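Pedenska Home Forum > Bathrooms > Walls and Floors

Thread: Fabric on the wall behind a toilet, is this really a thing now?

Urner_Bath
I'm redoing a small bathroom and my sister keeps pushing me to skip the tile behind the toilet and hang fabric there. Gray and white plaid, full width, nearly to the floor. She says it's warm and you can change it whenever you get bored. I say it's a curtain behind a toilet. Floor is going to be big white tile with thin gray grout, walls beige, and the toilet is one of those smooth one-piece ones. Budget for the wall is $400 and I would like to spend it once. Has anyone lived with this for more than a month?

kotian70
Lived with it, yes. Rental, two years. Cotton panel on a tension rod. Never again. It picked up lint on the bottom edge and it smelled like a wet dog by August. No fan in there, which didn't help.

Tanveer Bukhari
No fan is your whole problem, kotian. You could hang anything in a room with no fan and it will smell. I've had a cloth panel up for 13 months with a decent fan and a window, and I wash it when I wash the towels. It comes down in a minute.

kotian70
You wash it when you wash the towels? Every time?

Tanveer Bukhari
Every other time. Fine, every third.

PlungerPete
I don't believe any of these "easy to change" claims. People say that about peel and stick wallpaper too. You change it exactly never. And what holds the bottom down? If it hangs free, it flaps into the back of the bowl every time somebody opens the door.

Tanveer Bukhari
Clips. A pack of 7 was a few bucks.

PlungerPete
So now I have a curtain AND clips to clean around. The corner behind a toilet is bad enough with nothing in it.

Urner_Bath
That's my worry too. My other question is the lid. With the lid up, does it lean on the fabric? My sister says leave more space behind it, but I don't have more space. The room is 70 inches the long way and the door eats a chunk of that.

gretamarie
Depends on the toilet. Measure with the lid all the way open, seat too, because they tip back farther than you'd guess from the spec sheet. My Pustton sits so close to the wall that the lid rests on it. Paint there has a scuff you could see from the hall. I don't know if fabric would be better or worse. It wouldn't scuff, but it would get grubby in one spot.

kotian70
Worse. Paint wipes off.

low_flow_joe
Can I ask why we're ruling out plain semi-gloss paint? Gallon and a roller. If she wants plaid so badly, put plaid on the shower curtain, where a curtain belongs.

Urner_Bath
She'd say that's boring. I'd say it's a bathroom.

Tanveer Bukhari
You all talk like fabric is carpet. It's a bedsheet's worth of cloth. If it gets gross you throw it out.

PlungerPete
Throwing it out is an odd way to sell me on it.

Urner_Bath
Gray and white plaid behind a white toilet, lid up against it.

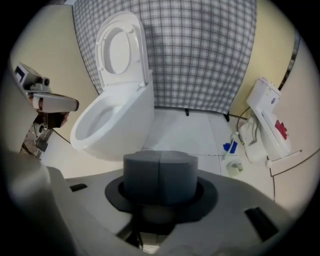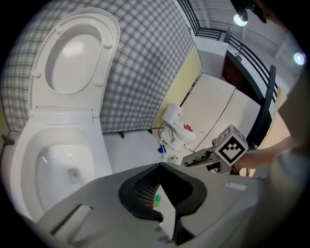

I still can't decide if I like it. The pattern is quieter than I was afraid of, and white against gray is hard to mess up. But I'd be the one on my knees wiping back there, and she'd be the one visiting twice a year and telling me how cozy it looks.

gretamarie
The pattern is fine. I'd want to see it after a winter with kids in the house before I said anything nicer than that.

low_flow_joe
Get the plaid as wallpaper, the scrubbable vinyl kind. Same look, and you can take a sponge to it. Prime first.

kotian70
Vinyl paper with no fan will peel at the seams. Ask me how I know.

low_flow_joe
Does any wall in your house have a fan near it?

kotian70
Kitchen does.

Tanveer Bukhari
Urner, buy one cheap panel, hang it for a few weeks and see. If you hate it you still have most of the $400 for tile.

Urner_Bath
Might do that. She can pay for the panel. I'm pricing tile for the bottom half in the meantime, so if anyone has opinions on how high to run it, go ahead.

PlungerPete
Higher than the tank. Then paint.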